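Informe de seguimiento a la Fundación Penitz
Proyecto: puesto didáctico de clasificación y transporte, taller de Cirkow
Responsable: Aiman Rahman
Fecha: 08/10/2023

En abril escribí que el calendario me parecía optimista y lo mantengo. El dinero de la segunda entrega está gastado casi por completo en material, y el material existe, pero de ahí a decir que tenemos un puesto de prácticas hay un trecho que el resumen anterior pasaba por alto.

La mesa se ha marcado con cinta azul de pintor. Era una solución provisional y sigue siéndolo. Propuse líneas pintadas o grabadas y la respuesta fue que la cinta permite cambiar la distribución cuando haga falta. Puede ser. También permite que cada grupo la cambie a su gusto, y todavía no hay un plano acordado con el que comparar.
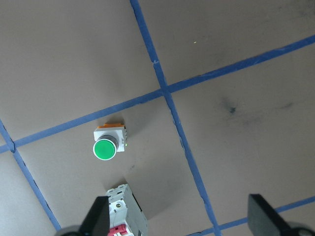
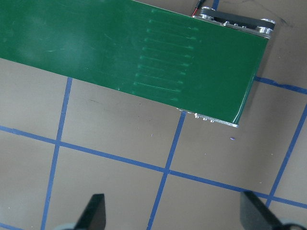
El pulsador verde con su caja blanca, y la cinta transportadora verde oscuro, sobre la mesa marcada.

El transportador lo suministró Ismail con 10 semanas de retraso. El presupuesto hablaba de un equipo listo para usar - expresión que no volvería a firmar - y el montaje ha recaído en nosotros. Sigue pendiente decidir por dónde va el cableado definitivo y quién lo revisa. Hasta que eso conste por escrito no autorizaré sesiones con alumnos.

Del pulsador tengo menos quejas. Cuesta poco y se sustituye sin problema. Lo que no veo es para qué compramos 50 unidades cuando el plan aprobado contempla cinco puestos. La explicación que recibí fue el descuento por cantidad.

Sobre la extensión a Gralovberg: la solicitud promete atender a 100 alumnos por curso. No conozco ningún cálculo que respalde esa cifra y pido que no se repita en la memoria final mientras no aparezca.

Para el próximo periodo solicito que se retenga la partida de difusión y se destine a terminar este primer puesto. Adjunto las facturas, salvo la del transporte, que he reclamado dos veces.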